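Golitz Refurbished Desktop Tower – a second look after a few weekends

I have wanted an old office tower to tinker with for years, mostly because my laptop has nothing inside it that a person can comfortably get at, and I finally gave in and ordered one from Tapley, who sell them stripped down for people like me. It came to 132 dollars with shipping, and the box weighed enough that I was glad of the hand truck!

Let me start with the case, which I like very much. You lay it on its side, off comes the panel, and there is everything at a comfortable height for anyone whose knees aren't what they were. The blue parts are a real kindness – blue handles on the drive carrier, blue clips down by the expansion slots – and after one Saturday I hardly looked at the manual. I had the hard drive out and back again in 2 minutes (my first try took 21, but we won't dwell on that).

The processor is easy to get to as well, once the cooler is off. The lever on the socket is thin and stiffer than I expected, so go gently, and please keep your fingertips off the metal top of the chip. I bought a little tube of Domex paste for putting the cooler back on, and it spreads nicely.

Case open, cooler off, and the processor in its socket:
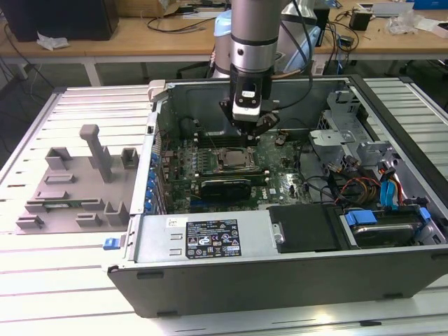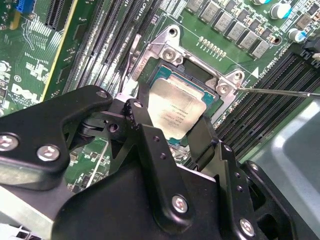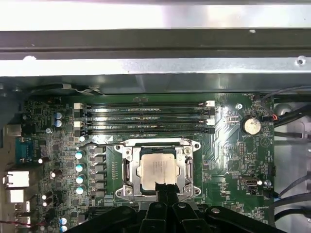
My grumbles are small ones. The power wires are a bundle of red, yellow and black that always wants to lie exactly where you're working, and I ended up holding mine back with a bread tie. There is no memory included either, so budget for that. The four slots are a generous number for a machine this age, though, and I found a pair of used sticks at Clurkasow without much trouble.

Would I buy it again? Yes, and I've half a mind to get a second one for my nephew, who takes everything apart anyway. I'd only ask Tapley to put a few spare screws in the box, as two of mine rolled under the radiator and are still there.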